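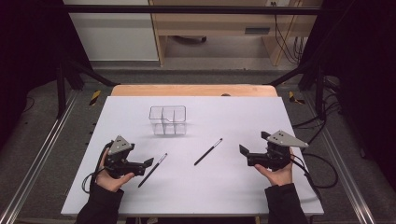 Flanier pen-sorting study – FAQ

Quick answers to the stuff that keeps landing in the inbox. Will tidy up later. Last touched in July.

What is Flanier?
A study on teaching a two-armed robot to put pens in a divided container, from human demos only. No teleop, no robot in the room while recording. Person holds one gripper in each hand, does the task, we log it. Policy gets trained on that and then run on the arms.

Why pens?
Thin, they roll, and they have a right way up. A block forgives a bad grasp. A pen swings. Also everyone has pens.

How many demos?
500 for the main result. All two-handed, all from the same table setup. Start poses of the pens were changed between demos by whoever was recording, no fixed list. We'd do a fixed list next time.

How many people recorded?
4. Style differs quite a bit between them – some go for the middle of the pen, some for the end. We kept both in. Splitting by operator is in the appendix.

Why a clear container? Isn't that harder?
Yes. Walls barely show up against the white board, mostly thin gray edges. That was the point of the second half of the paper. Opaque tray results are in the first table, clear ones in the second. Don't mix them up, people have.

What does the policy see?
Gripper views plus gripper width. The overhead view is for us, for checking demos. It is not an input. We tried adding it and dropped it, didn't transfer when the robot's own arms got in the way.

How close up is the gripper view?

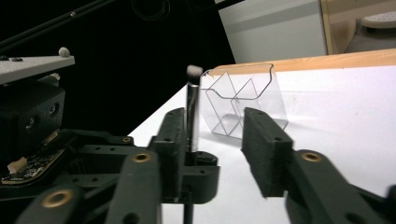

Gripper view, rod through the left finger, clear container behind.

Close enough that the fingers take up a lot of it. Fine for the grasp, less fine for finding the right compartment. Most failed placements in our logs are one compartment over, and we think this is why. Not proven.

What are the dotted plates on top of the grippers?
Tracking. Mount them stiff. If a plate shifts mid session, throw the session out, don't try to patch the poses afterwards. We lost a full afternoon learing that.

Do the cables matter?
They pull. Leave slack and route them out to the sides. If the operator is fighting the cable you can see it in the trajectories – small jerks near the end of a reach.

What is Pillik?
The cleanup script. Syncs the two grippers, trims dead time at the start and end, flags jumps in tracking. Flagged demos get looked at by hand. It is slow on long recordings, known issue.

And Herine?
The baseline. Same data, single-hand policy run twice, once per side, no shared state. Does OK when each pen is nearest its own gripper. Falls apart when both sides want the same pen.

Does it work with things other than pens?
Markers, mostly. Pencils so-so. Have not tried scissors, please stop asking about scissors.

Did you test on a different table?
2 other tables, at the MacDonald site. Performance dropped on both, more on the dark one. Retraining with mixed backgrounds is in progess, no numbers to share yet.

Can I get the data?
Yes, on request. Say what you want it for and whether you need raw or trimmed. Raw is big. Calibration files come with both.

Can I use my own grippers?
Probably. Finger shape matters more than we expected, so re-record at least part of the set with your own fingers before blaming the policy.

Who do I write to?
Emil Gruber for data and calibration. Bugs in Pillik go on the tracker, with the log attached.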